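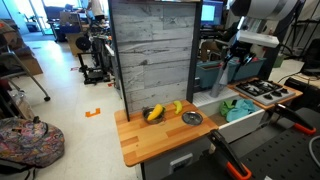 Why Bananas Ripen All at Once

A banana sold in a Tratdale supermarket was cut green, shipped cold and ripened on a schedule. The last stage happens at home, where the schedule ends.

Bananas are climacteric fruit, meaning they continue to ripen after harvest. The process is controlled by ethylene, a gas the fruit makes itself. Once a banana begins producing it, the gas triggers further production. Starch converts to sugar, the cell walls soften and chlorophyll in the peel breaks down. Fruit in the same bunch is exposed to the same gas, so the bunch tends to move together.

Shamim Awan manages the ripening rooms at Godoy, a produce wholesaler that supplies grocers in the Tratdale area. Loads arrive hard and green. They are brought up to room temperature, dosed with ethylene and vented on a fixed cycle. A standard cycle at Godoy takes five days. Awan can shorten it, but the pulp then softens ahead of the peel and the fruit bruises in transit.

"Stores order by color," she says. "They want some green at the tip, because that gives them time on the shelf. The customer gets whatever time is left."

What is left depends mostly on temperature. Respiration rises with heat, and a bunch kept beside an oven or on a sunny counter will spot sooner than one kept in a cool pantry. Cold carries its own penalty. Refrigerating green bananas damages the peel cells and can stop ripening altogether. Refrigerating ripe ones darkens the skin, but the flesh holds its texture for several more days.

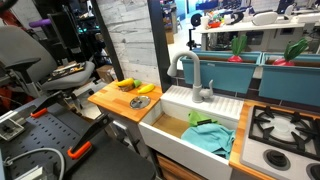 Containers matter as well. A closed paper bag traps ethylene and speeds ripening, and adding an apple speeds it further. An open bowl lets the gas disperse. Hanging the bunch from a hook mainly prevents pressure bruises on the underside.

Wrapping the stems in plastic is a popular tip with limited support. Fiifi Lamptey, a postharvest technician at Clumari, compared wrapped and unwrapped bunches from a single carton in September. The wrapped fruit reached full yellow nearly 3 hours later.

"The peel gives off gas too," Lamptey says. "You have covered a small part of the surface."

He recommends buying in two stages of color, a few yellow and a few green, and storing them in separate rooms. Overripe fruit should be peeled before freezing, as the skin is difficult to remove once frozen. Sliced pieces freeze faster than whole ones and are easier to measure for baking.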